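Speaker notes: reading a tabletop
Larkden evening talk, December
Forty minutes plus questions, projector off until the last slide

Start without the hello. Rap on the lectern, ask what it's made of. Let them shout. Don't tell them yet.

OK, so, I'm the person who runs a hand over the table before looking at the menu. My family has stopped waiting for me. I want to spend tonight on the one piece of furniture everybody touches every day and hardly looks at, and I'm going to stick to pale ones, partly because I like them and partly because they're harder to read than you'd think. Walnut shouts at you. A pale top makes you come closer.

(Drink some water here. I always forget and then I'm croaking by the finishing section.)

WHERE THE PATTERN COMES FROM

Hold up the paper cone, then the cut carrot. The carrot gets a laugh every time, let it.

A tree grows in layers, one cone slipped over another, year after year. Slice straight through the middle and you get lines, close together and more or less parallel. Slice a bit off to one side and you shave through the cones at an angle, and that's where you get the arches, one inside the next. Woodworkers call it cathedral grain. You can see why! Tall pointy windows, although plenty of them come out rounder at the tip, more like a tongue or a long letter U.

Slice the carrot off center NOW, pass it around on the plate. Have the second carrot ready in case somebody eats the first one (Larkden, last year).

What I love is that you often get both in one surface. Straight streaky stuff for most of the width and then off at one side this big loop comes wandering in. I used to think that was a flaw. I had a desk as a student with a loop under my left elbow and I kept a mug on it for two years. What a waste of a good loop.

SOLID, VENEER OR PRINTED?

This is what people ask me at parties, so give it time. Ten minutes if the room is lively.

First thing, go to the edge. On a solid top the lines on the face carry on down over the end, and you'll see the ends of the growth rings there. If the pattern just stops at a strip, somebody has put the strip on.

Second, hunt for a repeat. Printed patterns come off a roller, and sooner or later the roller goes around again. Same knot, same wiggle, a few feet along. On a small table you may never find it, and then you're stuck, and I want to be straight with them about that. From above, a good printed maple and a real one can beat me. Birch and maple beat me even when they're both real. I once told a whole room in confident tones that a table was birch and Ayuba Ankrah, who had made it, was sitting in the second row. Maple. He was very nice about it and has brought it up every time we've met since.

Third, fingernail, gently, somewhere it won't show. Skip this if there are antique people in.

(If short on time cut the Bạch story. If not: the Bạch showroom, the long bench, me on my knees with a flashlight looking for the repeat, the salesman asking if I had lost a contact lens. I said yes. He got down and helped. Pause. I don't wear contacts.)

LIGHT

Slow down here. This is the part I care about and I gabble it.

Every pale table has a second pattern on it, and that one belongs to the lamps. You get a band of shine lying across the top, whitish, sometimes a touch blue, and it moves when you move. Ask them to try it tonight at home. Walk around the kitchen table and watch the band come with you. Inside it the grain fades but it usually doesn't vanish. Step out to one side and the color warms up again, cream, a bit of pink even, and you'd swear it was a different board.

So if you're choosing a top, please don't choose it from one spot. Stand at both ends. Sit down, because you're going to be sitting down! Look along it at a low angle toward the far end, where the lines all squeeze together and go soft. I bought a tabletop from Karnum once standing up under their store lights and got it home and spent a week thinking they'd delivered the wrong one. They hadn't. I phoned and was rude to a man who didn't deserve it.

Overhead light for dusting, side light for looking at grain. Write that on the flip chart.

LOOKING AFTER IT

Keep this quick, they can read the handout.

Wipe with a damp cloth, along the grain. Dry it after. Put something under hot dishes. If you move a heavy lamp, lift it, please, I can hear you dragging it from here. Pale oil-finished tops do yellow with sun, so shift the fruit bowl now and then or you'll end up with a fruit bowl shape forever.

Somebody will ask about that Dududex spray. I haven't tried it and I say so.

Somebody will also ask about sanding out a ring. Solid wood, yes, with patience. Veneer, maybe, and stop early. Print, no, you'd be sanding off the picture.

FINISH

Go back to the lectern. Rap on it again, and now they get to vote. Hands up for solid, veneer, print. Then send three people up to check the edge while I put the slide on.

Projector on, lights down at the back only. Give them a full minute with it and shut up, let them find the loop by themselves. Ask which way the grain runs and where the shine is. Then questions, and leave the carrot plate by the door.

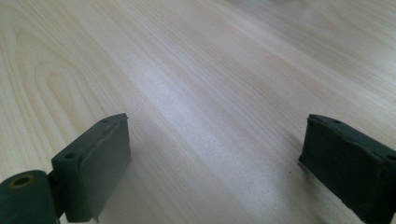 Last slide: pale tabletop, straight grain with the cathedral loop at left, overhead light across the middle.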